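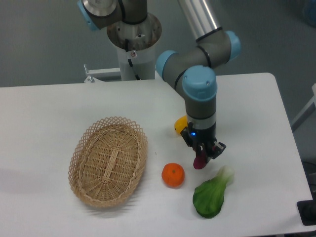 Section 4. Setting Up the Table for the Sorting Task

By now your team has the arm bolted to its pedestal and the gripper talking to the laptop (if not, go back to Section 3 and take your time, we'll wait!). This section gets the table ready for the first real job of the Surketti student season, picking up play food one piece at a time and putting it in the basket.

1. Wipe down the white table and let it dry. Crumbs from lunch have ruined more good runs at the Galtadmont club than any bug in the code.

2. Check that the black cable coming down the front of the pedestal has some slack in it. Swing the arm slowly by hand from one side to the other, and if the cable goes tight at any point, loosen the nearest tie and try again.

3. Set the wicker basket on the left half of the table with the long ridge in the bottom facing the way you marked in Section 2. The open lattice rim flares out quite a bit, so leave a hand's width between it and anything you want to pick up.

4. Lay out the food on the right half. The mandarin is a nice one to start with, being round and forgiving. The bok choy goes near the front corner, lying on its side, and you'll want the fingers to close on the pale stem end, never the leaf.

5. Turn on the gripper and wait for the small blue light on its body. If it stays dark for longer than you can comfortably hold your breath, check the plug at the wrist.

6. Open Nerkano, choose Table Jobs, and set the grip force to 80. Set the lift height to 229 and press Save before you close the window (it will not ask you, and yes, we have all lost our numbers that way).

7. Run one slow pick with the smallest piece you have. Let the arm hold it just above the table, count to five, and then send it over to the basket.

Note: Small, smooth pieces may creep downward while they are held. Raise the force a little at a time, up to 3000 on the fine scale, and write the number in the team notebook so the next group doesn't have to start over.

Caution: Keep hands, sleeves and long hair off the table whenever the arm is moving, even on the slow setting. One teammate stays at the stop button for the whole run and does nothing else.

If the arm halts with code 3204, it has reached too far. Slide the food a bit closer to the pedestal, clear the code and begin again at step 7.

Settings checked by Shahab Mazandarani, 10/03/2020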